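4.3 Comparer deux pinces sur le même bac

Cette section concerne l'essai de saisie en vrac, après le montage du bras (section 3) et avant le réglage fin des efforts (section 5).
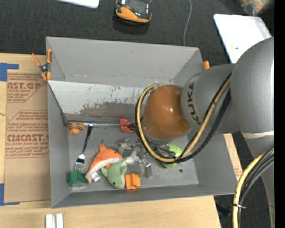 L'essai se fait toujours avec la pince Orkero en premier, puis avec la pince Tokarz. Si on change l'ordre entre deux campagnes, les résultats ne se laissent plus comparer, car le tableau de Bergate suppose cet ordre.

Préparation

1. Mettez le bras en position de repos et passez le contrôleur en mode manuel.

2. Posez le bac sur la table et fixez-le avec des pinces à ressort. Essayez de le pousser à la main : il ne doit pas glisser.

3. Placez les objets dans le bac. Mélangez des objets mous (peluches), des objets rigides et au moins un objet métallique mince, par exemple une fourchette. Les objets minces couchés sur le fond sont les plus difficiles et il ne faut pas les retirer pour améliorer le score.

4. Faites descendre la pince à la main, en vitesse réduite, jusqu'au-dessus du fond. Notez la hauteur la plus basse sans contact.

5. Vérifiez le passage des câbles dans les quatre coins du bac. La boucle doit rester assez large pour la rotation du poignet, mais elle ne doit pas accrocher le bord.

ATTENTION – Ne mettez jamais la main dans le bac quand le contrôleur est en mode automatique, même si le bras est arrêté. Il peut attendre la réponse de la caméra et repartir sans signal.

Essai

6. Ouvrez Ondoston, choisissez « Nouvelle campagne » et entrez le nom de la pince. Le port par défaut est 3466.

7. Lancez une série de 100 saisies. Un objet tombé pendant le transport compte comme un échec, aussi quand il retombe dans le bac.

8. À la fin de la série, enregistrez le fichier, coupez l'alimentation de la pince et montez la seconde. Refaites les étapes 4 à 7.

Remarque : après le changement de pince, il faut charger de nouveau le décalage de l'outil. Dans la version de février, le logiciel gardait l'ancienne valeur et les doigts touchaient le fond. Ce défaut est corrigé, mais contrôlez quand même la valeur affichée.

Remarque : le fond gris et brillant d'un bac peut gêner la caméra de profondeur. Si plus de 7 détections de suite sont vides, baissez l'éclairage – pas le temps d'exposition – et relancez la série depuis le début.

Si les deux pinces donnent un résultat proche, faites une deuxième campagne avec les objets replacés au hasard avant de choisir.

Section révisée par Gerrit Smits, 23 mai 2026.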